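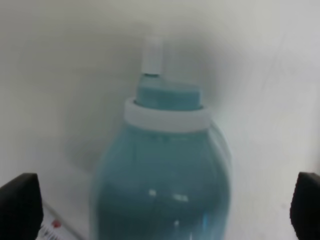

Why does the low note on the Caputo recorder crack when the room is cool? Most of it is the windway, which has closed up a little toward the exit, so a gentle breath has nowhere to go and the note jumps up the octave.

Badance workshop, bench notes, 26/08/2020

I had the Caputo alto on the bench all morning, and I'm writing this up while I still remember which thing I did first, because last time I didn't and we all paid for it. The block came out with a few soft taps from the dowel (use the fat dowel, please, the thin one marks the cedar). The top face had swollen more on the left than on the right. I took it down with 600 grit on the glass plate, a couple of light strokes at a time, and played it in between. The low note started to settle fairly soon, but it was still slow to speak, so I touched up the chamfers as well and that helped a lot more than I expected! 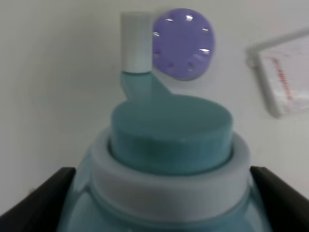 Teal bottle, white collar ring.

The other job was the pair of plain flutes for the Sollell school order – same maple, same reamer, and still they don't agree with each other. I measured from the center of the embouchure to the first finger hole and got 163 mm on one and 188 mm on the other, and then sat there feeling foolish until I saw I had hooked the rule over the end cap on the second one. Measured properly they match. The real difference is undercutting: hole 2 on the darker flute is hardly opened underneath, and that note sits flat and stuffy whatever I do with my lip. I'll work on it with the small cutter, toward the embouchure side only, and leave the outside edge alone.

I'd also like to try the Cudia pattern headjoint on one of them before we commit. It has a slightly taller chimney and I remember it being very sweet in the second octave, though a bit fussy for beginners. The blank is on the drying shelf and should be ready to bore in September. Until then, please keep the lid on the thread wax, and put the reamer back in its sleeve.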